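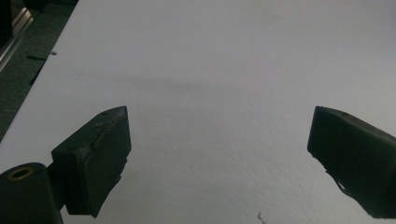

Attachment 1: both finger pads over the white work surface

Home | Tickets | Orders | Spares | Log out

Ticket 148: replacement pads, hand-held gripper
Site: Sernwood
Status: waiting on quote

Opened 28 July 2026
Small pieces are sticking out at the lower part of both pads. Please price 2 pads from Drarari. We have none on the shelf.

Reply, purchasing
Drarari sell pads in sets only. Can the brackets be kept? Cuveo would supply a full finger assembly but it would come out of next year's equipment money.

Reply, workshop
Keep the brackets. The ring on the housing looks fine and stays as it is. Pads only, please.

Reply, purchasing
Quote requested for 2 sets, one to fit and one spare. Charged to the Mykhailiuk budget line, which has had nothing against it from May. Ticket stays open until the price is in.

Sernwood Equipment Desk | Contact us | Back to top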